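# Bench Four, Monday Morning

At Mindley, a dual-arm cell gets 117 minutes of upkeep a week. 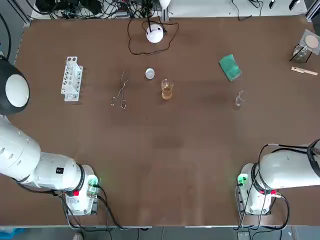
*The two-arm cell at Mindley with glassware, tongs and test tube rack on the table. The indicator on each base is green.*

The weekly service starts at the bases. Fatima Abubakar, who maintains the cell, presses both arms into hold, reads the joint temperatures and logs them against last week's. Then she checks the cables. Each arm drags its own bundle through every reach, and the strain reliefs loosen long before a conductor fails. A bundle that has crept more than 7 millimeters past its paint mark is pulled back and clamped again.

Homing comes next. The arms are sent to a shared point over the middle of the table, one after the other, and a dial gauge records the difference. The limit is two tenths of a millimeter. In December the right arm failed three checks in a row. Gilmar Sales replaced a wrist bearing, got the same reading, and found the fault in a base bolt that had backed out a quarter turn. All the base bolts now carry torque stripes.

Glassware is the harder part. A beaker full of colored liquid gives the vision system a strong edge; an empty one gives it a rim and little else. Abubakar recalibrates with both on the table and repeats the run with the lamps dimmed. If the empty beaker is missed twice, the camera exposure is reset from the stored profile and the check starts over.

Grip force is set per object. The tongs and the wooden tube holder share a profile. The sponge has its own, as does the filter paper, which creases under any setting meant for glass.

The last step is a soak test of 420 moves at half speed. Sales wants it cut. Abubakar has kept it on the sheet.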